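Foro Hilo y Aguja > Patchwork y acolchado > Dudas y consultas

Tema: ¿Lavar la tela antes de cortar o no? Necesito opiniones

glykeria_k escribió:

Buenas a todas y a todos. Llevo ya un tiempo leyendo el foro sin decir ni mu y hoy me animo porque tengo un dilema tonto que me tiene parada la colcha de mi sobrina.

Resulta que he comprado algodones para una cama de 90, unos en la tienda Stougaard de mi barrio y otros por internet, de una marca que se llama Wamari que no había usado nunca. La señora de la tienda me dijo que los lavara todos antes de cortar, sin discusión. Mi cuñada, que cose desde los once años y tiene la casa llena de colchas, me dice que ni se me ocurra, que la tela recién comprada tiene apresto y se corta mucho mejor. Y yo en medio, con la tabla de planchar abierta en el pasillo desde el viernes y tropezándome con ella cada vez que voy a la cocina.

Lo que más miedo me da es un rojo cereza precioso que va pegado a un blanco roto. ¿Vosotras qué hacéis?

Gracias y perdón por el rollo :)

Glykeria Kontogiannis

Puntada_Suelta escribió:

Bienvenida, Glykeria! Yo soy del equipo lavar SIEMPRE. Me pasó con una funda de cojín: granate con crema, todo divino, primer lavado y la crema se me quedó rosa chicle. Desde entonces entra la tela por la puerta y va directa a la lavadora, ni la saco de la bolsa para enseñarla. Agua fría, poco jabón y un par de toallitas atrapacolor. Si la toallita sale muy teñida, repito.

Y los cantos en zigzag antes, que si no sale un nido de hilos que te pasas la tarde con las tijeras.

fotis_at escribió:

Pues yo voy a llevar la contraria. Llevo muchas colchas hechas y no lavo nada antes. Cuando la tela encoge un poquito después de acolchar, con la guata dentro, queda ese arrugadito de colcha antigua que a mí me chifla. Si la lavas antes lo pierdes casi todo y te queda una cosa plana que parece de hotel.

Además el apresto ayuda una barbaridad con los triángulos. Cortar al bies una tela lavada y blandita es para gente con más paciencia que yo.

Fotis

Puntada_Suelta escribió:

Fotis, el arrugadito me parece estupendo, pero ¿y el rojo? Porque el arrugadito rosa ya no hace tanta gracia.

Y lo del apresto tiene arreglo, se plancha con almidón en spray y listo.

fotis_at escribió:

El rojo se prueba. Un retalito mojado sobre papel de cocina blanco, se deja un rato y se mira. Si suelta, lavo ese y solo ese. No veo por qué hay que castigar a las demás telas por culpa de una.

Orestis_G escribió:

Yo cuidado con lavar solo una, eh. Si esa ya ha encogido y las de al lado no, en el primer lavado tiran unas de otras y las costuras se fruncen raro. A mí me pasó en un camino de mesa y no hubo plancha que lo enderezara. O todas o ninguna, es mi regla.

Glykeria, ¿qué guata vas a poner? Lo pregunto porque si es de poliéster apenas encoge y el efecto ese que dice Fotis va a depender de la tela nada más. Con guata de algodón 100 % la cosa cambia bastante.

glykeria_k escribió:

Ay, qué rapidez, gracias!!

Orestis, la guata es de algodón, la Flukum fina, que me la recomendaron para acolchar a mano. ¿Se lava también antes? En el paquete no pone nada, o yo no lo encuentro, que está en un idioma que no conozco.

Orestis_G escribió:

Yo la remojo en la bañera con agua templada, sin frotar ni retorcer, y la seco extendida encima de una toalla. Pero es manía mía, conozco a gente que la pone tal cual y tan contenta. En lavadora ni se te ocurra, que la sacas a cachos.

Nektarios_T escribió:

Me meto en la conversación aunque yo vengo más de la aplicación que del patchwork puro, y en aplicación el asunto del lavado es otro mundo.

Cuando coses flores, hojas o letras encima de un fondo, lo que importa es que la tela de arriba y la de abajo se comporten igual. Si el fondo encoge más que la flor, la flor se te abomba y parece una empanadilla. Si encoge más la flor, te frunce el fondo todo alrededor. Yo lavo las dos, las plancho por el revés y luego almidono solo la de los motivos, para que el borde doble bien. Con las hojas estrechas se nota muchísimo, porque la punta es lo que peor se dobla y sin almidón acaba siendo un muñón.
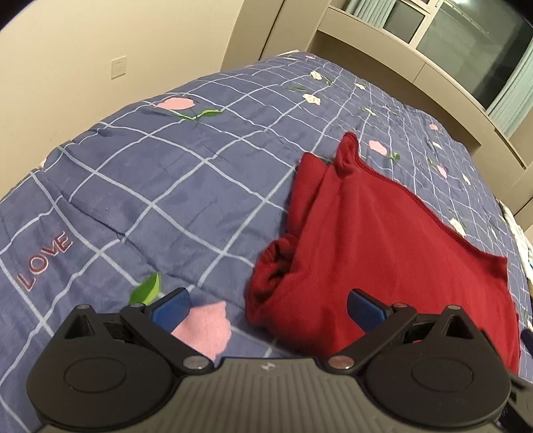 Otra cosa con la aplicación: los hilos de bordar. Os preocupáis mucho por la tela roja y luego bordáis un nombre con un hilo rosa fuerte comprado a saber dónde, y es el hilo el que destiñe. Antes de bordar corto una hebra, la mojo y la aprieto con un trapo blanco. Tardas dos minutos. A mi hermana le pasó con el nombre del niño en una toca y hubo drama familiar hasta Navidad.

Y para planchar una colcha con aplicaciones, siempre por detrás y sobre una toalla gorda. Por delante se te quedan los bordes brillantes.

Puntada_Suelta escribió:

Lo de la empanadilla me ha matado jajaja, tengo yo un par de tulipanes así en un mantel.

Nektarios, ¿tú haces el borde vuelto o pegas con termoadhesivo? Porque con el termoadhesivo a mí me queda tieso como un cartón.

Nektarios_T escribió:

Vuelto, y a mano, con puntada escondida. El termoadhesivo lo uso en cosas pequeñas de batalla, delantales y así. Si lo usas, recorta el centro del adhesivo y deja solo un marquito en el borde, verás cómo cambia. Y ojo, con termoadhesivo sí que hay que lavar antes, que el apresto no deja que agarre bien.

achilleas_theo escribió:

Hola, yo solo paso a decir que me parece que exageráis todos un poco. Mi abuela hacía colchas con camisas viejas y sábanas gastadas y aquello ni encogía ni desteñía porque ya había pasado por todo. Si queréis dormir tranquilas, tela usada.

(Dicho esto, yo compro tela nueva y no la lavo. Soy así.)

Achilleas

fotis_at escribió:

Achilleas, por fin alguien sensato en este hilo.

Puntada_Suelta escribió:

Sensato dice, jajaja. Ya me contaréis cuando os salga todo rosa.

Achilleas, lo de las camisas viejas tiene su peligro también, que según de dónde cortes están tan finas que se rajan al acolchar. Los codos y los cuellos, fuera.

achilleas_theo escribió:

Eso es verdad. De la espalda y los faldones sale la mejor tela. Yo tengo una bolsa enorme de camisas de rayas esperando en el taller de Prukudow desde junio y ahí siguen, mirándome.

glykeria_k escribió:

Bueno, vuelvo con novedades. He hecho la prueba del papel de cocina con el rojo y ha soltado. No una barbaridad, pero se ha quedado un cerco rosita que no me gusta un pelo. El resto, nada, limpísimos, incluido un azul marino del que no me fiaba.

Así que voy a hacer caso a Orestis con lo de todas o ninguna y las lavo todas, el rojo aparte y con dos toallitas de esas. Fotis, lo siento, me quedo sin arrugadito.

Pregunta nueva: ¿las planchas del todo secas o un poco húmedas? Mi cuñada (que ya se ha enterado de que lavo y está ofendida) dice que húmedas.

Orestis_G escribió:

Un poco húmedas, sí. Y no arrastres la plancha, posa y levanta, que si la arrastras en diagonal deformas la tela y luego no hay cuadrado que te cuadre. Y si al salir de la lavadora ves el hilo torcido, estírala tú con las manos por las esquinas antes de planchar.

fotis_at escribió:

En esto le doy la razón a tu cuñada y a Orestis. Y arrugadito vas a tener igual, menos, pero algo tendrás con esa guata si no la remojas. ¡No la remojes!

Orestis_G escribió:

Remójala.

Nektarios_T escribió:

Haz una muestra, Glykeria. Un cuadrado pequeño con tela, guata y trasera, lo acolchas de cualquier manera y lo lavas. Lo mides antes y después y decides mirando el tuyo, que las guatas cambian mucho de una marca a otra.

glykeria_k escribió:

Me gusta lo de la muestra, mañana me pongo. Mientras tanto el rojo ya está en remojo y el agua tiene color de sandía, qué susto. ¿Cuántas veces se puede lavar una tela antes de que se quede fea?

Puntada_Suelta escribió:

Las que haga falta hasta que el agua salga clara. Yo a un burdeos le di cuatro y sigue estupendo. Y si a la cuarta sigue soltando, lo usas para un bolso y te compras otro rojo.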